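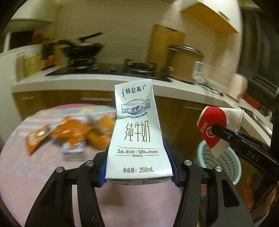 4.2 What people said about small cartons

I went into the second round of kitchen visits fairly sure I knew what I'd hear. In the first round (Section 3) people talked about price until I ran out of tape, so I'd written a whole page of questions on price and hardly any on size. Silly me! Within a few minutes of sitting down in the first flat in Jurken, I was being told with great feeling about the horror of the big bottle that goes off at the back of the fridge, and price barely got a look in.

So I changed the questions. From then on I asked each household to tell me about the last milk they poured away, and I left it at that. It's a lovely question, because everyone has an answer and most people feel a bit guilty about it. The diary sheets had gone out to 700 households across the two towns, and 600 came back filled in well enough to use, which pleased me no end after the postal muddle in December. Of those, 400 kept long-life milk in the cupboard as well as fresh milk in the fridge. I had expected one or the other, and the form only had room for one, so a good many people had written in the margin.

The margins turned out to be the best bit. People in Detitz tended to treat long-life milk as a stand-in, there for when the shop was shut or the snow was bad, and they'd apologise to me for having it. In Jurken it was the everyday milk and the fresh stuff was for guests. I can't fully explain the difference. The Jurken shops are further apart, and more of the houses there have a cold pantry, but I'd want another winter of diaries before I said more than that.

Single-serving cartons deserve a word of their own. A 250 mL carton of the sort shown in Figure 3 is drunk in one go or used up in one pan of porridge, and the households that bought them hardly ever wrote "poured away" on the sheet. They did write "bin full" a lot. One mother in Detitz told me she'd swapped sour milk for a mountain of packaging and wasn't sure she'd come out ahead, and I think she put it better than I've managed to anywhere in this paper.

Figure 3. A 250 mL carton of pure milk, with protein and calcium given per 100 mL on the front.

I should own up to a weak spot. The diary asked people to judge leftover milk by eye, in cups, and cups vary wildly (I measured a few during visits and then rather wished I hadn't). Ewurabena Yakubu went back through the sheets with me and we threw out 9 where the amounts made no sense at all, before arriving at the 600 used here. The rest we kept as written. I'd trust them for comparing one household with itself over time, and a good deal less for comparing neighbours.

Plant drinks came up too, mostly oat, mostly from younger people sharing a kitchen. They had their own rules about whose carton was whose, and I've kept those for Section 4.3.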